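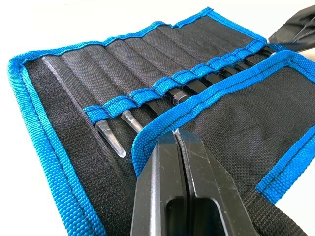
Chapter 4
Gathering Examples

A learning system can only work from what it has been shown. Before any training starts, someone has to decide which task will be recorded, how many times, and with how much variety. This chapter covers that stage. Training itself begins in Chapter 5.

The running case is a tool roll, the kind with pockets, an elastic strap and a flap that folds over the tools. A person opens or closes one in a few seconds. For a two-fingered gripper the job is harder. Cloth bends when it is touched, and the edge of a flap never rests in quite the same place twice. Dark tools against dark fabric are also difficult to pick out from a wrist view.

The recordings in this chapter come from the Rarkton bench, set up by Floor Declercq and Jasper Desmet. An operator guides the arm through the task by hand control while the system stores the wrist view, the joint positions and the gripper opening. One complete run is called an episode. The first set held 60 episodes. Of these, 50 were kept for training, 8 were held back for testing, and 2 were discarded after the arm lost its connection.

4.1 What counts as an example

An episode needs a clear start and a clear end. For the flap task, Declercq and Desmet wrote the following rule before recording anything:

"Start with the gripper open and clear of the roll. End when the flap is lying where the task sheet says and the fingers have let go."

Write your own rule down early. Two operators without one will stop at different moments, and the system will learn both endings.

A slow or clumsy episode may still be useful. If the fingers slip off the binding and the operator tries again, keep the run and mark it as a retry. Songül Toprak, who labeled the Rarkton set, used a separate column for retries so they could be added or left out later.

4.2 Variety

Turn the roll between episodes. Move it toward and away from the arm. Change which pockets are filled. Leave the lighting alone until the first set is finished, then record a second set under different lamps and store it under its own name.

Last updated: 2020-05-19
3 comments | 8 shares
Contact | Copyright Dorano | Back to top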